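**Gripper tips from my workshop week, 11/12/18**

I've been trying two-finger grippers on junk-drawer stuff, and the black serrated fingers are my favorites so far!
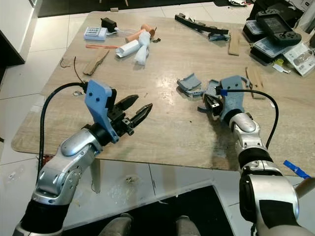 How hard should a gripper squeeze? Start at the lowest setting that lifts the item and go up one notch if it slips.

Flat strips are the worst (I gave up on one after 18 tries). Slide them to the table edge first, then grab the overhang. And leave slack in the cables at the wrist, or they'll tug on every turn.

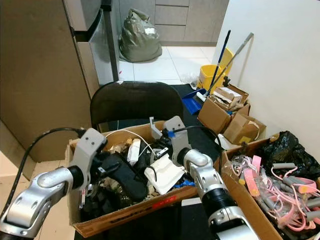

*Photo: Elie Hijazi*

For box digging, come straight down and take the top item first. Soft, crumply things want a slow close. Wai-kit likes to go in sideways, but I keep bumping the cardboard that way.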